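Our cookies help this site remember you. Accept all | Manage choices

Naming the Hall: How Flulstead Parish Chose What to Call its Buildings
Student project report by Prasert Chaimongkol
Local History and Community module, August 2023

Why I picked this

I walked past the church hall in Flulstead for years without once wondering why the small room at the back is called the Zaidi Room. When our tutor asked for a project on how a faith community remembers people, I knew straight away what mine would be! I wanted to find out who gets their name on a door, who does the choosing, and whether the people who use the rooms know any of it.

What I did

I read 292 pages of parish newsletters, kept in ring binders in the vestry. After that I looked at the hall accounts and did 3 long interviews with people who remember the building work. I also sent a short questionnaire home with the newsletter and got 517 back, far more than I had dared hope for (the porch box was so full the lid wouldn't shut).

What the newsletters say

The hall went up without a name. For a long time it is just "the new hall", even when the roof is already leaking. The first name to appear is the Zaidi Room, after a family who lived opposite and lent their kitchen to the parish while the hall had no water. They weren't members of the church, and I love that the congregation thanked them anyway. One newsletter has a lovely full-page account of the opening tea, with a list of every cake.

The garden came later. It was paid for by a sponsored walk to Skiltuden and back, which raised £1470, and the walkers asked for it to be called the Skiltuden Garden. The binders have a map of the route with all the blisters marked on it.

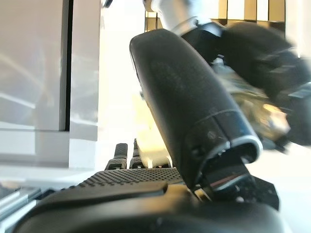
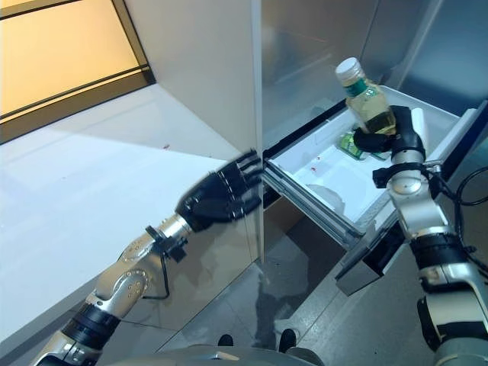 What people know now

Most people who answered could say where the Skiltuden Garden is, and plenty had a story about the walk. Far fewer knew about the Zaidi family. Several thought Zaidi was a former vicar, and one person was sure it was a kind of stone. The younger groups mostly call it "the back room".

My favourite answer came from a woman who was christened in the hall while the church was being rewired. She would like a plaque for the electrician.

Problems

Two years of newsletters are missing, so I can't say who first suggested the Zaidi name. My questions were also a bit leading in places. If I did it again I would ask "What do you call this room?" before mentioning any names at all.

Next

The parish has asked for a copy of the report, and I am writing a short card about the Zaidi family to go beside the door.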